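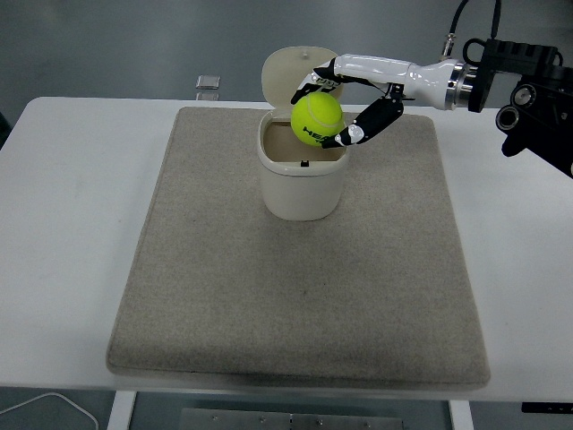

mini bin, lid up, on the felt mat

pundus_fan
ok so desk bin people – lid or no lid? got the little cream one for tea bags and pencil shavings. 2 days in and I already leave it open all the time. kinda defeats the purpose

marlow221
no lid. ever. you have to touch it every time, gross

Begoñe Iglesias
Disagree. I had an open one and the whole desk smelled like old orange peel by Thursday. Lid stays. Just empty it at night

marlow221
or dont eat oranges at your desk??

hasa_home
where's the mat from, been looking for a beige one forever

pundus_fan
Heltex I think? had it since March. coffee stains do NOT come out fyi, get a darker one

hasa_home
ugh ok. was gonna get the Vidal one but shipping is nuts

kt124
Back to bins – do you line it? I cut up produce bags, fits fine. Tea bags leave a brown ring otherwise and it's a pain to scrub off

Begoñe Iglesias
Paper towel in the bottom. Bags look messy sticking out over the rim

kt124
fold them under then. paper towel gets soggy and sticks, tried it, hated it

marlow221
all this for a trash can the size of a mug. walk to the kitchen

pundus_fan
kitchen is downstairs lol. gonna try the bags this week, keeping the lid for now. will definately report back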